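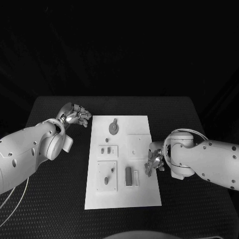
Figure 2. Both hands over the peg board, left hand held back near the far corner, right hand over the right edge. Head camera view, greyscale.

4.2 Two-handed insertion on the Lekska board

Same board as Section 4.1, same mat, same curtain behind. What changes is who does the deciding. In 4.1 the operator chose the hand for every peg; from here on the policy chooses, and we only set the starting pose. Pieces are put back by hand between trials, positions not measured, roughly where the last person left them. We wanted that slop in the data.

Input is the head camera only (Fig. 2), converted to grey. Colour was tried early on and dropped. It helped on the bench at Asdale and hurt everywhere else, most likely the lights. No wrist cameras, no touch sensing in this section; for touch see 4.4.

Training. 594 demonstrations, recorded by teleoperation with the Kinyua gloves, all on the one board. Each is cut at the moment the fingers let go. Demonstrations where the operator swapped hands halfway were kept in, which we argued over. Removing them gave a policy that froze whenever a peg stood close to the middle line, so back in they went.

Search this site Advanced search Go

Results. Upright pegs went well. Oval ones less so: the hand gets there, closes, then the peg turns a little between the fingers and meets the hole at the wrong angle. The policy has no idea this has happened and pushes anyway. Out of 10 trials with the capsule-shaped peg, 8 finished, and two of those needed a second push. The thin slots were the worst. From the head camera the far fingers hide the slot just when it matters, and we see the hand hover for a long while before commiting.

The idle hand matters more than we expected. When it rests low it blocks the view of the near plates, so we added a small cost for hand height to the training loss. Crude, but the hovering got shorter. Thiele's earlier Grikel controller parks the idle arm completely, that would also work, though then handovers are lost.

We use cookies to improve your experience. Accept Manage settings

Not tested: other boards, shiny pegs, a moving table. Failures were sorted by one author (Finn Thiele) from the recordings, no second rater. The the labels are therefore best read as a rough guide. Full trial list in Appendix B, version of 11/20/19.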